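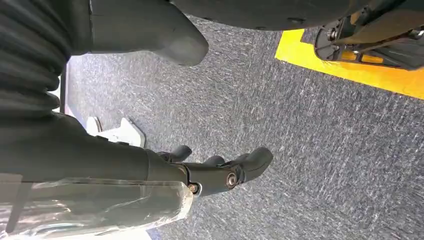
*Wrist view with the gripper partly open over the carpet, yellow floor tape at upper right.*

# Todetti wrist perception and grasp planning: FAQ

Maintained by Annag Kinnear. Covers the 18 release branch. Questions on arm firmware belong in the Skinner docs.

### Which frame are wrist detections published in?

`wrist_optical`. The planner transforms them to `base` using the joint state closest in time to the exposure midpoint. If you subscribe directly, do the same. Using the latest joint state gives a visible lag during fast wrist moves.

### Why does the segmenter report the gripper as an obstacle?

The self-mask is missing or stale. Todetti projects the gripper mesh into the wrist view at the current finger angle and removes those pixels before clustering. Anything absent from the mesh gets through: plastic wrap, straps, corrugated sleeves. Run `todetti mask learn` with the arm clear of the work area. It sweeps the fingers through their full travel and writes a per-arm supplement to the mask.

### Do I need to relearn the mask after changing the wrap?

Yes. Creases in clear wrap produce highlights that move with the lighting, and the learned supplement only covers the shape it saw. The default margin is 18 pixels. Raising it hides more of the wrap but also hides small objects close to the fingertips.

### Can the planner use floor tape as a boundary?

Only as a soft one. The `floor_line` detector fits straight segments to saturated yellow regions and adds a cost on the far side. It doesn't create a keep-out volume. Hard limits go in `workspace.yaml` and are enforced by the controller whether or not the camera sees anything. Don't rely on tape detection for personnel safety.

### The detected line ends where other equipment covers the tape. Is that a bug?

No. Segments are extended across a gap only if tape is visible on both sides of it. Set `extend_to_border: true` to continue a segment to the image border. Heather Cruickshank's branch handles curved boundaries, but it hasn't been merged.

### Depth on grey carpet is noisy. What should I change?

Switch the floor model from `per_pixel` to `plane_fit`. Speckled low-pile carpet matches well in some patches and poorly in others, and the plane fit averages this out. Leave the temporal filter off for wrist cameras.

### What does error 742 mean?

The approach path was rejected for finger-to-floor clearance. Clearance is computed from the lower fingertip at the commanded opening, so a grasp that passes when closed can fail when open. Check `finger_profile` first. Hooked tips need the `hook` profile; the default assumes a straight finger.

### What does error 2401 mean?

The joint state buffer had no sample within tolerance of the image timestamp. Check clock sync between the camera host and the controller.

### Can I replay a log without an arm connected?

Yes: `todetti replay --no-hw <log>`. Perception and planning run normally and controller output goes to a null sink. Logs recorded before build 134 have to be converted with `grikisia upgrade`.

### Is Nernton still supported as a planning back end?

For replay only. Live use was removed in July. Existing configs will load with a warning and fall back to the built-in planner.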